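Oksana Zinchenko has been renting out the Gumstead tabletop kit since July, and she talks fast. Two arms, wrist cameras, a week of setup help. $1,446 a month, 5 clients so far.

"People ask for the folding laundry demo," she says. "I say no. Give me your messy table first." Wrappers are her favorite test. Thin, shiny, no fixed shape – and a clear one on a dark surface is teh worst of the lot. "A box is easy. A box wants to be picked up." 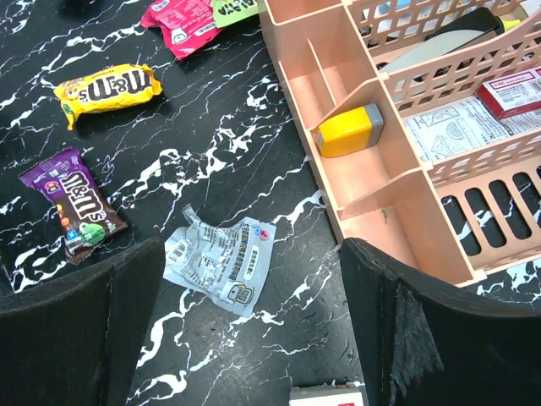

Does it always get them? "No. Come on." She puts misses down to the approach angle mostly, fingers coming in too steep and pushing the plastic flat. Iston, her second client, wanted a suction tip instead. She talked them out of it. Crinkles leak air.

The finger pads are the weak spot, she admits. They wear. Spares come with the rental, you swap them yourself, two screws. "Don't wait till it looks terrible. Everyone waits."

Buying outright is $1,969 per arm, controller extra. Oncombe went that way and she's a bit sore about it – likes the monthly checks. Next up is a softer pad, she wont say who makes it. "Ask me when it ships."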